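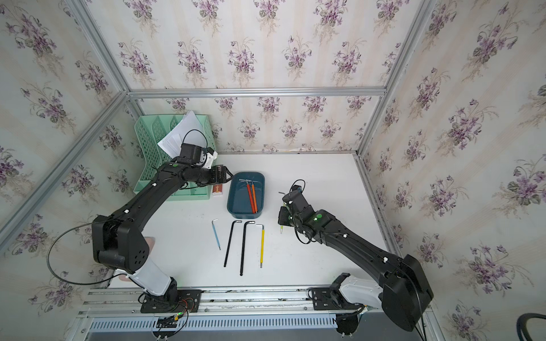
Sorting the paper backlog, part two

9 May 2021

The warranty sheets are finished. The remaining pile is manuals, receipts and calibration slips going back to the Dralbridge apartment, and it needs a different method.

For the warranty sheets I sorted by purchase date. Manuals rarely carry one, so I now sort by maker, then by model number. Iwasaki prints the model number on the back cover, bottom left. Givesen puts it inside the front cover in gray type that does not scan well below 300 dpi. I settled on 600 for those and left everything else at the default.

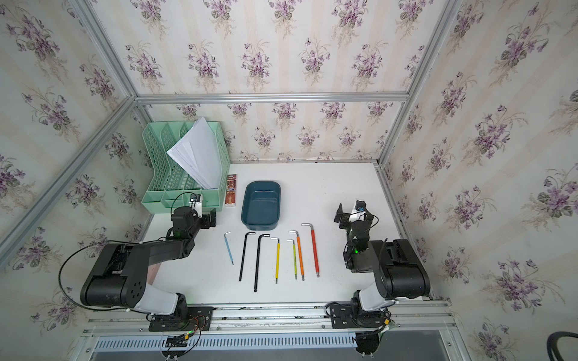
File names follow the pattern maker, model, year, with hyphens and no spaces. If the year is unknown I write 0000 and move on. Receipts on thermal paper get scanned first, as several from October are already half faded. Contrast at 60 percent recovers most of the text. At 50 the totals drop out.

The Pukard binder is the exception. Its pages are stapled in sets, and pulling the staples tears the corners, so I scan those flat on the glass, one spread at a time. Slow, but the feeder jams on anything with a torn corner.

Total so far is 605 pages. The originals for anything still under warranty stay on paper. The rest goes to the shredder after the second backup has been checked.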